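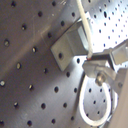 Daithí Hennessy writes that the screws on his rear license plate did not move at all after 12 winters, and he asks if he should drill them out. My answer is to wait with the drill. Most plate screws will come out with oil and some patience.

Stuck screws

Brush the dirt from the screw head first. Put one drop of penetrating oil on it and leave it overnight. In the morning choose a screwdriver which fills the slot completely, press hard, and turn a very little to the right before you turn to the left. If the head has a hex shape, use a socket instead. I have ruined two heads with pliers and I do not recommend them.

When the nut behind the plate turns together with the screw, hold it from the back with a small wrench. On my old trailer I had to lie on the ground for this.

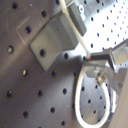

New screws

Buy stainless steel screws and nylon washers. Take one old screw with you to the store, because the thread is different from car to car. I keep 6 spare ones in a Plusen jar with the size written on the lid.

Put a little grease on the thread. Tighten by hand only until the plate does not rattle. Too much force will bend the plate around the hole, and after that it never lies flat again.

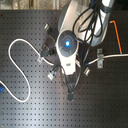
The same is true for plastic frames, which break at the corners when they are pulled too tight. Before you put on any frame, check that it does not cover the letters, the state name or the stickers. In many places you can get a ticket for this.
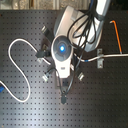 Cleaning the plate and the sticker

Use warm water with dish soap and a soft sponge. Steel wool will take off the reflective layer. For a new sticker, the place must be clean and fully dry, so I wipe it with rubbing alcohol and wait a few minutes. Old stickers come off more easily when you warm them with a hair dryer. Then press the new one from the middle to the edges with your thumb, and keep the car out of the rain until evening.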